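Odor Retention in Small Lidded Waste Bins
Project report, Shigeru Yoshida
17 July 2023
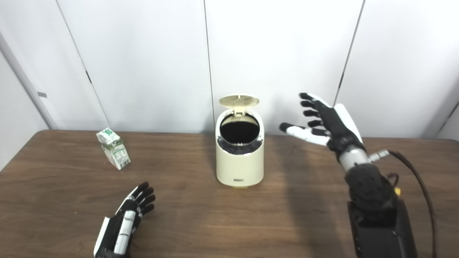 Food scraps kept indoors give off odor between collections, and residents of the Dultadbridge dormitory raised this in the May housing survey. The project compared how much odor escapes from small bins with different lid types. Three lid types are common at this size: swing lids, lift-off lids and hinged lids. A hinged lid stays attached to the body when open, as on the small cream-colored bin with its round lid tilted back from the rear rim, so it cannot be mislaid the way a lift-off lid can. The hinge does leave one point on the rim where contact pressure is hard to control.

Method
Each bin was loaded with 400 g of chopped onion and cabbage and closed for 2 hours at room temperature. A handheld gas sensor was held at the rim, and its output was logged in counts above the room baseline. The bins were wiped with vinegar solution between runs. Two models were tested in full, the Ulard (hinged) and the Dunier (swing). A third, the Tkachenko, was dropped after its lid warped in washing.

Results
The Dunier gave a peak reading of 226 counts. The Ulard stayed lower in every run, with its highest values on the hinge side. Adding a strip of foam tape under the lid reduced the reading there – the front of the rim was unchanged.

Limitations
The sensor responds to several gases and was not calibrated for sulfur compounds. Room ventilation could not be switched off. Opening frequency was not studied, although in daily use it may matter more than the seal.

Further work
Repeat the runs with a longer closed period and with coffee grounds in place of onion.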